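4. Preparação da superfície e instalação do desumidificador Zatier

4.1 Antes de começar
Manter o aparelho na vertical durante 2 horas após o transporte. Confirmar que a tomada tem ligação à terra.

Atenção: não utilizar extensões nem adaptadores múltiplos.

4.2 Posicionamento
1. Escolher uma superfície plana e estável.
2. Deixar 15 cm livres entre a grelha traseira e a parede.
3. Se o aparelho ficar sobre uma mesa, retirar toalhas e objetos soltos antes de o pousar.

Mesa com toalha preta, encostada à parede:
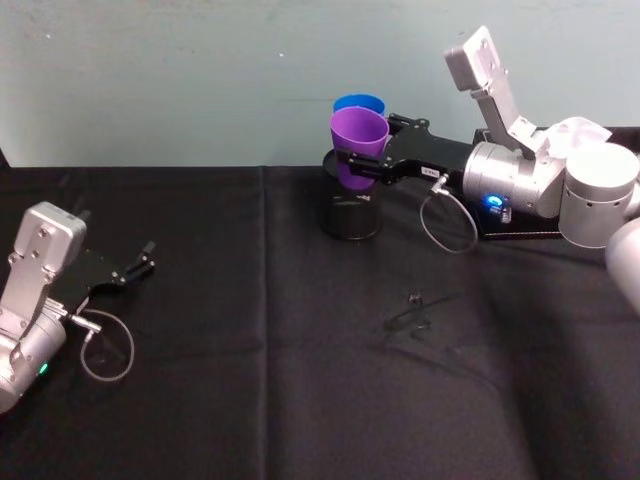
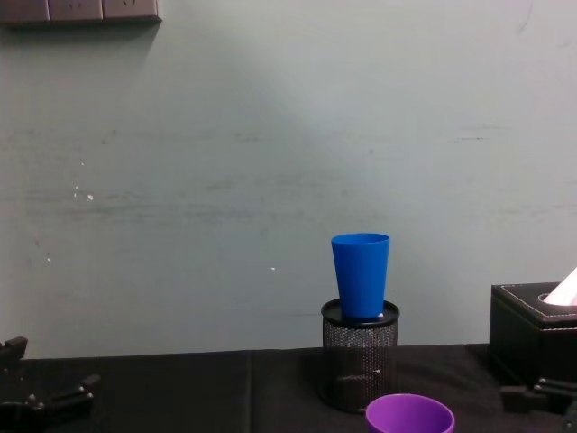
4.3 Primeira ligação
1. Encaixar o depósito até ouvir um estalido.
2. Ligar o cabo à tomada e premir o botão de alimentação durante 2 segundos.
3. Selecionar o nível de humidade pretendido.

Nota: o consumo máximo é de 480 W. Na versão Prokeo, o nível selecionado mantém-se após um corte de corrente; nas restantes, repetir o passo 3.

4.4 Esvaziamento do depósito
1. Desligar o aparelho.
2. Puxar o depósito pela pega, sem o inclinar.
3. Esvaziar, secar o flutuador com um pano e voltar a encaixar.

Cuidado: não retirar o flutuador. Sem ele, o aparelho não arranca.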